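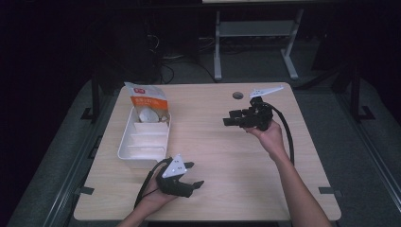

The Ranetti Pair is a kit for teaching a robot how to pick things up. It is sold to schools and clubs, and it comes in one box with two hand grippers, two cables, a small computer called the hub and a printed guide. A gripper is a tool with two fingers that open and close. A person holds one in each hand and does a job with them, such as sorting shopping into a tray. Each gripper has a white triangular plate on top and a black cable coming out of the back. The cable carries the measurements to the hub, where they are saved.

## What the kit is for

A robot arm has no idea what a bag of crisps is. It has motors, and the motors turn when they are given numbers. If the numbers are good, the arm moves to the bag and closes its fingers on it. If the numbers are poor, the arm closes on air, or squashes the bag.

One way to get good numbers is to write them all down by hand. This is slow. Another way is to let a person do the job and record every movement. The Ranetti Pair uses the second way.

One go at a job is called a **run**. During a run the hub saves three kinds of information:

- where each gripper is
- which way each gripper is tilted
- how far apart its fingers are

The hub saves all of this 40 times every second. A computer program then studies many runs of the same job and looks for what they have in common.

## Why you can't just use your hands

A human hand has a thumb and four fingers, and it can bend in a great many ways. Most robot arms end in two stiff fingers. If you recorded a bare hand peeling a sticker off a box, the robot could not copy it, as it does not have the right parts.

Holding a gripper solves this. You can only do what the gripper can do, so everything you record is something the robot could do too. It feels clumsy at first. Children who tried the kit at the Skokville science club needed a few goes before they could lift a paper bag without dropping it.

## How a run is done

1. Put the objects on the table.
2. Hold one gripper in each hand, with the fingers open.
3. Press the green button on the hub with your elbow, or ask a friend to press it.
4. Do the job at a steady speed.
5. Put both grippers down and press the button again.

Before the next run, move the objects a little. If the bag is always in the same spot, the program learns the spot and pays no attention to the bag. Then, when the bag is moved, the robot reaches for the old place.

The guide says that an easy job needs 400 runs. A harder one, where two hands must work together, needs 2000. That is a lot of tidying up – most groups share it out over several weeks.

## Some objects are harder than others

**Stiff objects** keep their shape. A block is the same block whichever way you hold it, so the program learns it quickly.

**Round, smooth objects** can roll or slip. The fingers have to close near the middle. One gripper can steady the object while the other lifts.

**Crinkly bags** change shape every time they are touched. The fingers may pinch a fold, and the rest of the bag swings underneath. Bags need the most runs of all.

## What we thought of it

Each gripper weighs 524 grams. That is fine for a short session, but younger children's wrists got tired. The guide suggests a rest after every ten runs and we agree with it.

The cables are long enough for a normal school table. They can catch on the corner if you turn round quickly, so stand still and move only your arms.

The finger pads wear out. Spare pads are sold by Dalgleish, who also repair the hub. They are pushed on and need no tools.

The program that comes with the kit is called Grasten. It shows each run as two coloured lines, one for each gripper. A smooth line means a smooth movement. A line full of wiggles means the person was hurrying or unsure, and that run can be deleted. We found this the most useful part of the whole kit.

There is no robot arm in the box. The arm is sold separately and costs far more than the Pair. A group without one can still record runs and look at the lines in Grasten, but cannot see the job copied.

## Words to know

**Gripper** – a tool with fingers that open and close.

**Run** – one recording of a job from start to finish.

**Hub** – the small computer that saves the measurements.

**Training** – what the program does when it studies the runs.

*Text by Rory Hepburn. The kit was tried out in August with children aged eight to twelve.*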